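Home | Notebooks | Bench 2 | Visits | Search

September – open day, robot bench

Doors at 10, first lot in before that. Ruairí Daly on the door with the sign-in sheet, me on the arm. Fikdale people came early and wanted the long version, Plitoden sent two who mostly asked about price. Told them to write to Demix, not my department.

Ran the pushing demo off the saved poses from last night. Speed override down to 40 percent for visitors, please leave it there. Controller log starts at line 1110, the first stop is at 2236 – protective stop, tool pressed into the board. My z offset, I think. Raised it a hair and carried on. Didnt write down the old value, sorry.

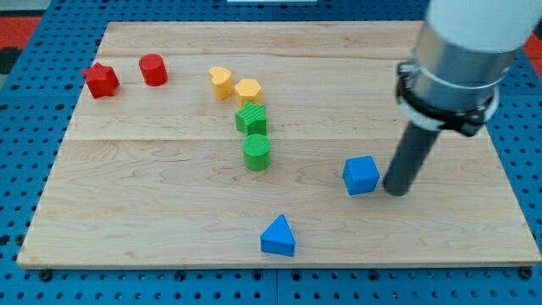 Z offset is the thing to fix before the Huaranga visit. I set it off the pegboard, then we put the maple board on top and I only half corrected. With the tip down next to the blue cube there is next to no gap to the wood, fine for a push, bad if the board gets swapped or shifts. Want to re-teach from the board surface at all the corners. Also the star blocks – a kid asked which way a star goes when you push it on a point and I had no good answer. The red one and the green one are both out so we could just try it. Cylinders same question, do they spin or slide. Somebody with a free afternoon?

Other stuff:
- pose file is 422 in the shared folder, dont overwrite
- shorter talk. Lost the back row at calibraton
- Ruairí wants a second screen facing the door
- clamp collar on the wrist, check the fastener before the next run

Fikdale asked for the slides. Not sent yet.

Contact the workshop | Copyright the bench group | Back to top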